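Home Forums New Posts Members Rules Log In

Search this forum... Go Advanced

Category: Laundry & Linen > On the Job > Equipment and Automation

Thread: Arms on the hanging line - anybody else living with these?

pressroom_patty
OK, I'm at a mid-size garment care plant, Prusis, second shift. We do hotel guest laundry, uniforms, and a bit of rental. Since April we've had robot arms working on hangers and baskets at the end of the line, and I want to hear from people who do the same job I do, not from salesmen.

I've been on hanging and sorting forever. My hands know it. You grab a shirt by the shoulders, give it a snap, hanger in, onto the rail, next. Now I spend half my night minding a cell and the other half doing the stuff the cell spits back. Management says no one is losing hours and so far that's true. But the job feels different and I can't decide if I like it!

folds4aliving
We got ours last year, at the Derach plant. My shoulders quit hurting after a month, so put me down as a fan. You do get bored, though. I used to talk to the girl across the table all night and now she's on the other side of the building on spotting.

steamtunnel
Sorry but I've heard "no one is losing hours" before. We had two people leave after our machine came in and neither one got replaced. No layoffs, technically. There were 11 of us and now there are nine, doing the same tickets plus babysitting. That's how they do it.

pressroom_patty
@steamtunnel yeah, that's my worry too. We have one retirement coming up and everybody is watching to see if they post the job.

lintfilter
What's your piece rate situation? At our place the bonus was tied to pieces per person, and when the arms started they wanted to count the machine's pieces separately. Meaning all the easy stuff went on the machine's number and we got the sequins and the wet wool coats. My bonus went in the toilet until we complained.

pressroom_patty
@lintfilter oh, this is EXACTLY what I need to bring up. Ours still pays on the whole line, but there's a new sheet coming. Last week the board by the time clock said 3,511 pieces for the line and it didn't say who or what did them.

haulncart
I'll be the one who disagrees with everybody. The old way was awful. I did nine years of reaching in and out of baskets and I have a wrist brace to show for it. If a machine wants that part, let it. What bugs me is that they trained only 2 people to clear a fault, both on days. So on nights it stops and we stand there waiting on a phone call like kids outside the principal's office.

folds4aliving
Ha, same here at first. Push for the training. Ours was a short class from Haddad (the outfit that put the cells in) and it came with a small raise once you passed. Not a lot, but it's on the check every week.

steamtunnel
A raise for doing the mechanic's job. Sure.

folds4aliving
It isn't the mechanic's job, it's clearing a jam and hitting reset. I don't touch wiring and neither should you.

pressroom_patty
No raise mentioned at ours, so thank you, that's going on my list right under the piece rate thing. I asked my lead about a class and she said "probably after the holidays."

The thing I keep noticing is how much sorting it takes before anything gets to the arms. 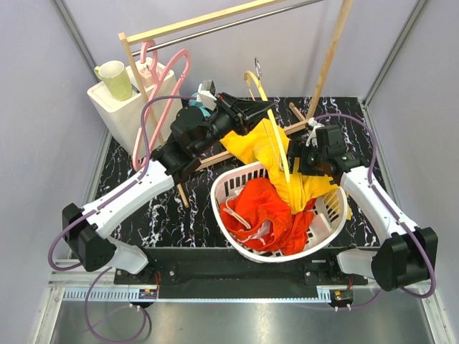
Everything with a string or a strap gets its own pile now, because those used to be nothing to me and now they're the thing I think about all night. Hoodies, scrub pants, robes with belts. I tie or tuck them before they go over. That's a step that didn't exist a year ago, it's not on anybody's sheet, and it's me doing it. So when they say the machine saved so much time on the line, I'd like to know where my tucking went - did they count it?

lintfilter
Write it down. Every night, what you did and how long. We did that for a few weeks on the back of the cart tickets and it's the only reason they fixed our bonus. They really didn't know.

haulncart
Agree with lintfilter on that one. I was at Brarkimov before this and they ran a trial of 355 garments, all plain polos, then bragged about it at the meeting. Somebody from the floor asked to see it done with a regular Monday load and the room got real quiet.

steamtunnel
And what happened?

haulncart
They moved the prep table closer and gave us one more person on nights. So it helped some. I still say I'd never go back to doing the whole thing by hand.

pressroom_patty
One more person would make me 100 percent happier, I'd stop griping tomorrow. OK, I'm starting a notebook tonight. Does anybody have the wording you used for the piece rate complaint? You can send me a message if you don't want it on here.

lintfilter
Sending it now. Change the department name before you hand it in, I forgot the first time.

Tags: automation, hanging line, piece rate, second shift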